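Friday, January - bench 2, Gorkerora shared workshop

Carried on with the sim side of the small arm. The hardware is waiting on the replacement shoulder bracket, so everything below is simulation only. Logging it in the order it was done so the config history makes sense later.

Config branch is Jiredlow. Started from the last version that loaded without joint limit warnings. Physics step left alone. Changed the following:

Wrist camera mount offset, moved back along the link until the finger tips and the cube sit in view together. The old offset put the fingers too low and the detector lost the cube at close range.

Finger friction raised one notch. Cube mass unchanged.

Episode cap set to 500 steps. It was unlimited, and a stuck episode would hold up the whole batch overnight.

Shadow softness turned up. The hard shadows were cheaper to render but gave the segmentation a clean dark edge to latch onto, and the real bench has no such edge under the strip lights.

Ran the warm-up batch with the domain textures on. The brick wall background stays in for now. It costs a little render time, and the policy should see something other than flat gray at the side of the view. Lens distortion is also on, using the Bakke calibration numbers. Those came from a different camera body with the same lens, so treat them as provisional until the checkerboard run is redone.

First problem of the morning: the cube detector reported two centroids on several episodes. Traced it to the red threshold, which was set in RGB and drifted with the light. Moved it to hue and saturation with a minimum blob area of 75 pixels. Double centroids gone in the rerun. Left the old threshold commented out in the file.

Second problem: the close command was being sent at the same tick as the last descent command. In sim that is harmless. On the real arm the wrist would still be moving when the fingers start to close. Added a hold of 5 ticks between the two. Cycle time is a little worse and I can live with that.

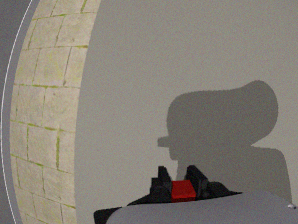
Why keep the shadow of the arm in the render if the policy only needs the cube?

Because the real arm throws one across the work surface at nearly every pose, and the earlier policy trained without shadows hesitated whenever the dark patch came near the target. Training with it costs around a tenth more render time per batch.

Afternoon. Launched the main batch under the tag Cimar. It stopped at 2,547 episodes when the disk filled. The logger was writing uncompressed frames again - the compression flag sits in the launch script and is overwritten by the default config, which loads after it. Swapped the load order. The episodes already on disk are usable, and I checked the last one separately for truncation. It was truncated. Deleted it and rebuilt the index.

Looked through the failures by hand instead of restarting straight away. Most are approach errors with the cube near the limit of reach, where the elbow runs out of travel and the wrist tilts to compensate. The fingers then arrive at an angle and push the cube away. Two options: shrink the spawn area, or penalize wrist tilt. Going with the smaller spawn area first, as the real arm has less reach than the model anyway. The model still has the old forearm length in it. That needs measuring on the actual part, center of bearing to center of bearing, before anyone trusts a reach figure from this branch.

A smaller group of failures is the cube slipping during lift. All of those had one finger contacting before the other. May be the mimic joint lagging in the solver. Not chased yet.

Notes for whoever takes the bench next:

Do not update the physics package on this machine. The contact parameters changed names in the newer release and the loader ignores the old ones without any warning.

The power supply for the real arm is set to the correct voltage but the current limit is turned down. Leave it there until the bracket is fitted and the shoulder has been moved by hand through its full range.

Open items:
Measure forearm, update model.
Checkerboard run for the wrist camera.
Rerun Cimar with smaller spawn area, compressed frames.
Plot finger contact times for the slip cases.
Print a spare pair of finger pads, softer filament, same hole spacing.

Restarted the batch at 5:40 pm with the reduced spawn area. Disk use looked normal when I left.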